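Local Government and Public Space: Course Handouts
Shares 83 | Comments 0

Handout 6: Public Seating and the Small Park

Prepared by Angeliki Stamatopoulos for the second-year module
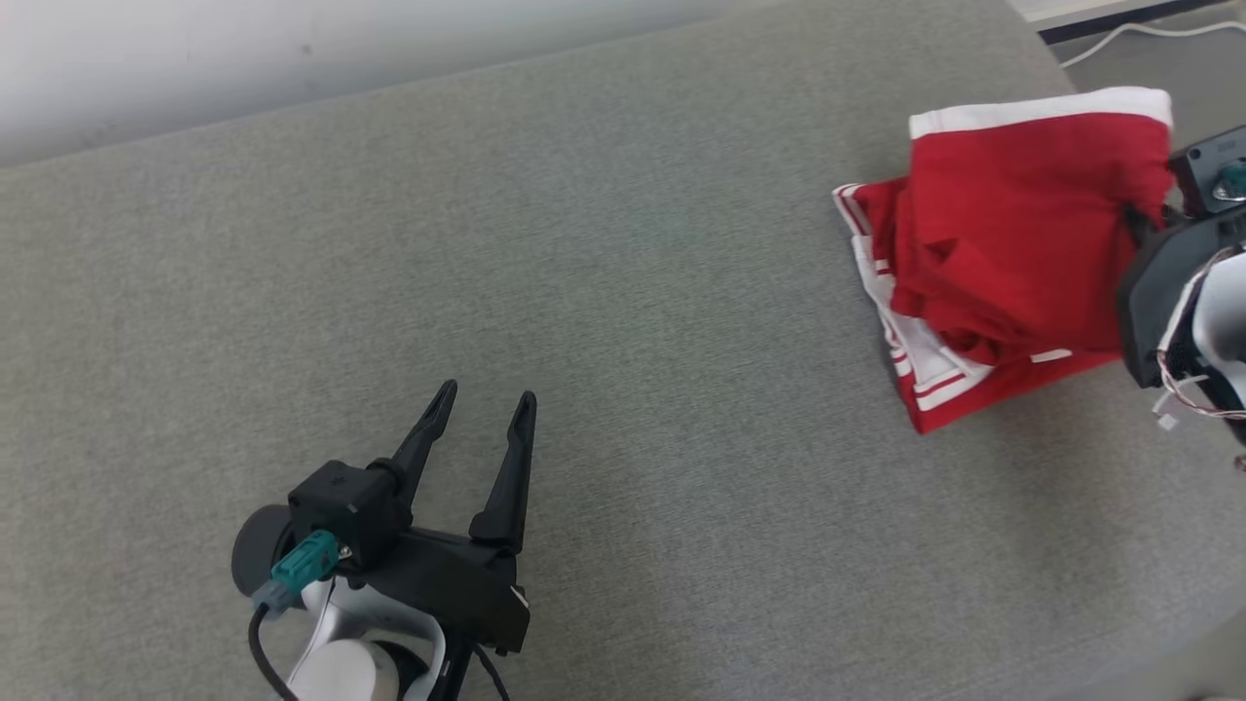

The previous handout dealt with the legal duties of a council towards land it already owns. The present one considers what happens when a council wishes to change the use of a small piece of that land, and takes the Porero Street site in Ernville as its main case. Students should have read the site report by Tekle Kassa before the seminar.

1. Background to the site

Porero Street was a surface car park with space for 83 vehicles. It lay between a primary school and a row of shops, and had been owned by the town since the market moved. When the parking contract ended, the council had three courses open to it: renew the contract, sell the land for housing, or keep it as open space. Officers recommended a sale. Members voted for open space, subject to consultation and a fixed budget.

2. The consultation

A leaflet was delivered to 2000 addresses, and 238 replies were received. Most of those who replied supported a park, but they did not agree on what it should contain. Older residents asked for seats with backs and arms. Parents asked for a fence on the school side. Shopkeepers were chiefly concerned with deliveries and the loss of short-stay parking.

Sosina Assefa's paper on the case makes two criticisms. The leaflet was issued in August, when the school was closed, and it was printed in one language only. Students should consider how far these points weaken the result, and whether a second round would have been justified given the cost.

3. Design and seating

The first drawings showed long benches without backs, set along the outer path. The access group objected that a person who finds it hard to stand up needs an arm to push against. The revised scheme placed seats with arms at both entrances and kept the plain benches near the grass. It also moved the bins away from the seating, a matter raised in several replies and missing from the officers' summary.

Note the difference between seating provided for rest on a journey and seating provided for a longer stay. The two are often counted together in council reports, and the distinction will be needed for the written exercise.

4. Upkeep

The capital budget did not cover upkeep. An agreement was reached under which the Wikham estate office would cut the grass and the council would repair paths, seats and lighting. The agreement says nothing about trees. Ebise Berhe discusses the dispute that followed when a lime tree had to be felled.

5. Questions for the seminar

Was the decision to reject a sale properly recorded?
Who should have been asked about deliveries, and at what stage?
Could the upkeep agreement have been drafted to avoid the later dispute?

Reading

Assefa, S., Asking the Neighbours, sections 2 and 3
Berhe, E., Who Looks After the Trees?
Kassa, T., Porero Street: Site Report

The written exercise is 300 words and should be handed to Wubit Tilahun at the module office.

Filed under: Parks and Open Spaces, Course Materials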